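Subject: Re: [dodley-growers] Paper cups for starting tomatoes
Date: 27 February 2022

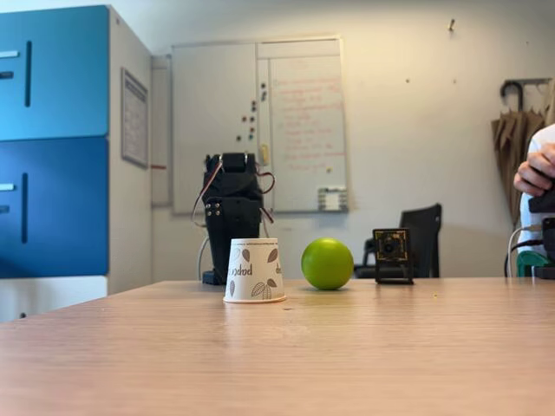
I have started tomatoes in paper cups for a few years now and they work fine if you treat them as short-term pots. Poke three holes in the bottom with a nail before you fill them. The kind I use is like the one in the photo, white with brown leaves printed on it, and I leave them upside down on the table until I need them so dust stays out. The rolled rim is the strong part. Lift by that, because the sides go soft once they have been watered for a couple of weeks.

> On the Dodley list someone wrote:
> Has anyone used paper coffee cups in place of plastic
> cell packs? I have 18 Masson seeds left from last year
> and don't want to buy trays for so few. Also, do you
> peel the cup off at planting or bury the whole thing?

Peel it off. Most cups have a thin lining and the roots will not get through it. I buried a row of them one June, and when I pulled the plants in the fall the roots were still going around in a circle. The ones I had peeled did much better in the same bed.

For old seed I would sow two to a cup and snip the weaker one. My Masson seed was slow last spring -- 19 days for the last one to come up -- so don't dump the mix too early. The Fidska seed I had next to it was up in under a week.

On mix, I use the plain Floklow bagged stuff with nothing added. Wet it in a bucket first. If you fill the cups dry, the water runs down the inside and out the holes and the middle never gets damp.

I sleeve-bought 1000 cups when the diner on Route 26 closed, so I have far more than I will ever use. If you want a stack, reply off list and I will bring them to the seed swap. They are the 12 ounce size. Lids too, if you have a use for those.

Still looking for a short row cover if anyone has a spare.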